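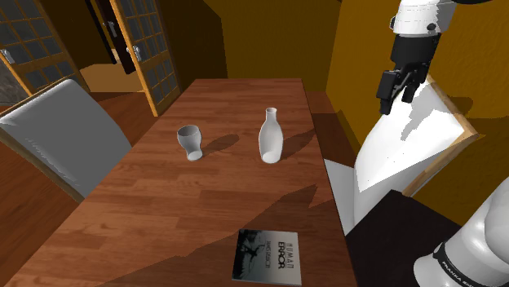

Figure 7.1 Simulated tabletop cell with a cup, a bottle and a book. The gripper is above the right side of the table.

Chapter 7
Collecting Demonstrations by Remote Control

Chapter 6 covered kinesthetic teaching, in which the operator holds the arm and moves it through the task. This chapter covers teleoperation. The operator works from a separate input device, and the arm, real or simulated, follows. A demonstration is the stored sequence of observations and commands from one such run.

The running case is the Berna task set, in which every task is performed on a simulated table. The set holds 568 demonstrations, of which 223 were recorded with a hand controller and the rest with a six-axis mouse. Commands are logged at 30 Hz.

7.1 Choice of viewpoint

An operator who sees the table from one side only will misjudge depth along the line of sight. A second view from a different direction reduces this error. 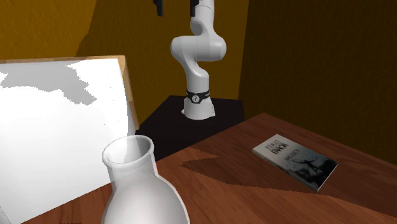
Each view must be stored with its own pose and time stamp. If the views are merged before storage, a policy cannot later be trained on one of them alone. The Tretunlow recorder used in the exercises writes separate streams and aligns them on playback.

Delay also matters. In the exercises, the time from hand motion to displayed arm motion is held to 50 ms. With longer delays, operators tend to move and wait, and the pauses enter the record as part of the task. Section 7.2 describes how to find and trim them.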